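Keeping Cell 4 Honest
What it takes to look after a robot that opens doors in a building made of software

By the Golville bureau

The robot at Miledance has a desk of its own, a maintenance log of its own and a service schedule taped to the side of a monitor. What it lacks is a body. Cell 4 is a simulated arm with a two-fingered gripper, and it spends its working hours opening doors in rooms that exist only on a rack of computers in Golville.

Miledance writes control software for service robots, the kind that may one day move through clinics and office buildings after hours. Doors are the company's main subject. A robot that can't get through a door is confined to one room, and doors come in more versions than most people ever notice: knobs and levers, left-hand and right-hand, doors that swing in and doors that swing out.

Before any of that can be practiced, the cell has to be set up, and the job is closer to ordinary machine maintenance than outsiders expect. The company's technicians use the same words a factory crew would use. They talk about zeroing the joints, seating the gripper and clearing a fault. The log goes back 201 entries, and the early ones read like those of any new machine with loose parts.

A morning setup begins with the room. The software builds a fresh interior from a library of doors, walls and ceilings, and it picks the surfaces more or less at random. A plain gray wall can end up meeting a speckled one that looks like coarse stone, under a ceiling of bright white tiles. No decorator would sign off on it. The mismatch is intended, so that the control software doesn't come to depend on one kind of background.

Next comes the gripper. A technician drives it fully open, with nothing between the fingers, and swings it up toward a corner of the room where there is nothing to hit.

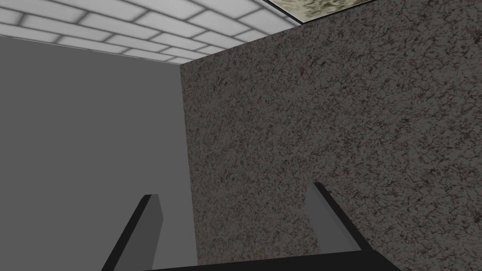
With the arm held still, the joint readings are compared with the values saved at the last good setup. If one of them is off, the technician goes back through the recent changes until the cause turns up. Usually it is small. A mounting offset was typed in with the wrong sign, or a file from an older version of the hand was loaded by mistake.

The hand itself was modeled on drawings from Herkeler, a small maker of grippers. Two flat, angled fingers rise from a dark base and close toward each other. Getting the shapes right took a few weeks. Getting the contact right took from the first week of the project until May, and technicians still treat it as the part most likely to need attention.

Contact is where simulated machines wear out, in a manner of speaking. A real finger pad loses its grip as the rubber ages. A simulated pad never ages, but the numbers behind it can drift out of step with everything around them. Someone changes the mass of a door, or the stiffness of a hinge, and a friction value that worked for weeks is suddenly wrong. The fingers slide off the knob, or they sink into it and the solver throws the whole arm backward.

The worst case in the log is dated 4th March. A routine update had changed the time step of the physics engine, and the arm began to shake whenever the fingers closed. The shaking was too slight to see at normal playback speed. It showed up first as a rise in failed turns, which went from a handful to 49 in a single overnight batch. The crew spent two days on the knob model before anyone looked at the update.

The repair was one line in a settings file. The lasting change was to procedure. Physics updates now go to a spare copy of the cell first, and that copy has to get through 64 door attempts before the update reaches the main one — a rule that annoys people in a hurry and has been kept anyway.

Dambrauskienė, the engineering consultancy that reviews the setup twice a year, had recommended something similar in its first report. It also asked for a written approach check, which is now the last step before a batch is released. The technician brings the open hand up to a knob and stops short of touching it, with the fingers spaced on either side. The centerline of the hand should run through the middle of the knob. If the hand sits high or low, one finger will land before the other and push the knob sideways.

Knobs get attention of their own. They are built from flat facets, which keeps the computing load down, and a faceted ball doesn't sit between two flat fingers quite the way a smooth one would. The colors vary as freely as the walls. On one door there may be a white knob on a gold-yellow rosette, and on the next a teal knob on a white one.

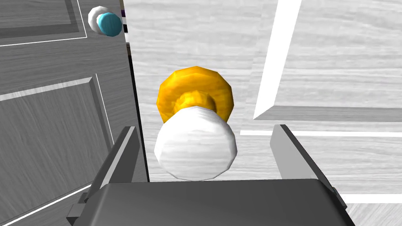 Why not use smoother knobs and be done with it?

Smoother shapes cost computing time at every step of every attempt, and the crew found the gain too small to justify it. They adjusted the contact settings instead, and they keep a few high-detail knobs in the library for comparison runs.

Once the approach check is signed, the cell is left to run. Most of the watching is done by script. A batch stops itself if the arm passes a joint limit or if a door moves before the fingers have closed, and the last moments before the stop are saved for whoever comes in next. Reading those files is the first job of the day.

There is also a weekly cleanup. Old rooms are deleted, door models that nobody has used are moved to storage, and the saved joint values are copied to a second machine. It is dull work and gets put off. The log shows several entries that say only "cleanup skipped," followed a few lines later by a full disk.

Miledance plans to add lever handles to the library next, along with a hand that has longer fingers. Both will mean a new set of contact values and a new approach check. The technicians have asked for the two changes to be made separately, with a full round of door attempts between them, and the schedule on the monitor has been redrawn to allow for it.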